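Speaker notes, Letine workshop, Sat 6 January
Talk slot: 12 min. Keep slides 1 and 2 short.

Slide 3. Task setup. All results today are in simulation. Arm, gripper, plates, racks, bins. Say the simulator name once (Helham) and move on.
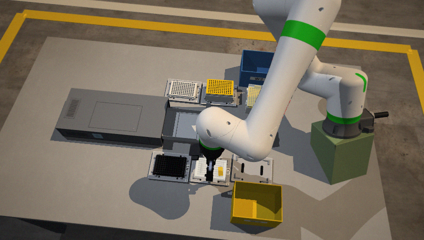
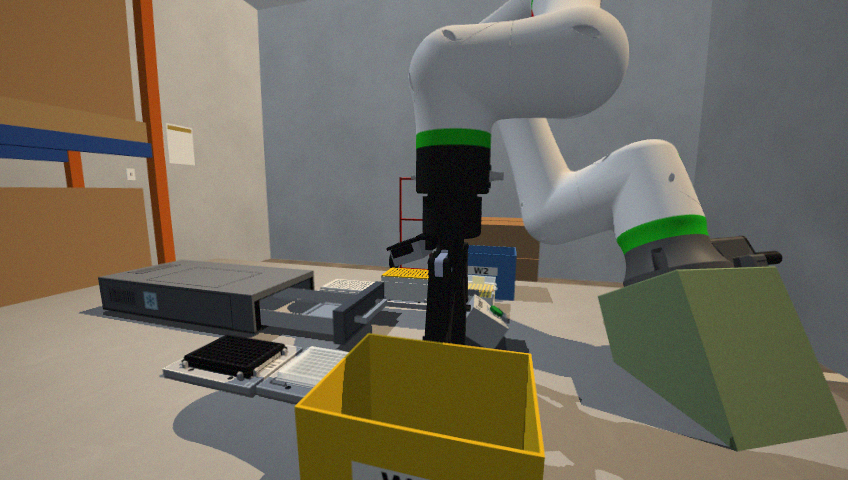

Slide 4. Question: how much does pose error at the plate holders hurt a policy trained on clean poses? Previous work mostly adds noise to the camera input. We shift the holders themselves, up to 2 mm, and leave the policy's pose table unchanged.

Slide 5. Method. 297 episodes per condition, same seeds across conditions. Success means plate seated and gripper clear. Partial seating counts as failure. Pause here, people usually ask.

Slide 6. Main result. Baseline fails in 127 episodes at the full offset. Most failures happen at release. Point to the release column before the totals.

Slide 7. Fix: short compliant search before opening the fingers. Costs time per move. Gesdale variant uses force only, Rolland variant adds wrist camera. Do not claim one is better, intervals overlap.

Slide 8. Limits. Rigid contact model, no liquid. Hardware runs planned for March.

Backup: seed list, contact parameters.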